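Home | Crafts | Kids Room | Kitchen | About

How to clean and refresh wooden letter blocks

Old wooden letter blocks are easy to find at flea markets, but they often come sticky or with a gray film on them. I bought a mixed bag of Hillon blocks in April and cleaned all of them in one afternoon. The method is simple and needs only things you already have at home.

You need: a mug of warm water, a few drops of mild dish soap, two soft cloths, a dry towel and fine sandpaper.

Step 1. Choose a hard, smooth surface. Stone or tile is best – a wooden table can take stains from the wet blocks. Put the letters out with space between them, so you can see which ones need more work. 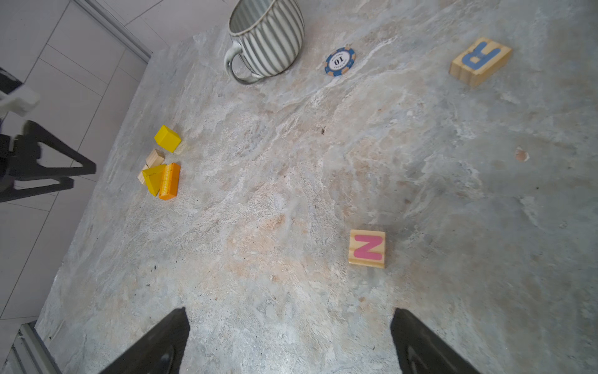

A pink N and a blue R on the counter, with a striped mug behind.

Step 2. Dip the cloth in the soapy water and squeeze it very well. Never put the blocks in the water. Pine drinks water quickly and the corners can swell.

Step 3. Wipe the plain sides first and the painted side last. Rub gently along the grain. If the color comes off on your cloth, stop and use only a dry cloth for this letter.

Step 4. Wipe again with clean water, then dry each block with the towel. Leave them for 14 hours and turn them once.

Step 5. Sand only the rough edges, with light hand. Do not sand over the letter.

Plastic toys from the same box are less delicate, so I wash them separately in the sink. Do these after the blocks, when you do not need to watch the water so much.
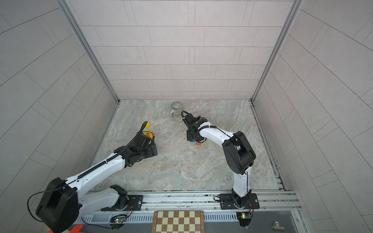
Something yellow on the gray marble pattern, tiles on three sides.

If a smell stays in the wood, put the dry blocks in a paper bag with baking soda overnight and brush them in the morning.

236 shares | 14 comments

Related:
Sewing a drawstring bag for small toys
Sellholm shelf: how I painted it
Removing stickers from pine furniture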